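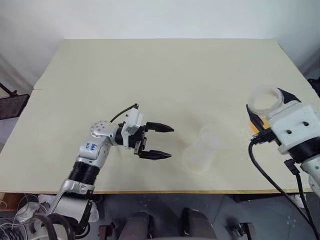

Die Tischplatte mit den beiden durchsichtigen Bechern, einer liegend, einer aufrecht.

Klare Becher auf cremefarbener Fläche sind ein Kontrastproblem. Vom liegenden Becher bleiben Umriss, ein paar Glanzlichter und ein schwacher Schatten. Die weiße Wand dahinter hilft auch nicht.

Zur Platte: Links läuft eine feine Fuge durch, dort stoßen zwei Teile aneinander. Vorn sitzt eine schmale Leiste aus hellem Holz. Die Fuge habe ich im Mai nachgeschliffen, Körnung 240 wäre besser gewesen als die grobe, die Irena Laskowska mir dagelassen hatte. Mit dem Fingernagel spürt man sie noch.

Die Becher stammen von Stunard, Karton zu 40 Stück. Für Wasser reichen sie, ineinander gestapelt klemmen sie nach ein paar Tagen. Abhilfe: leicht gegeneinander drehen — nicht ziehen, sonst reißt der Rand.

Als Nächstes probiere ich eine dunkelgraue Unterlage von Dolan, Breite 385 mm. Falls sie auf der Platte rutscht, kommt doppelseitiges Klebeband darunter. Die Maße der Leiste trage ich nach.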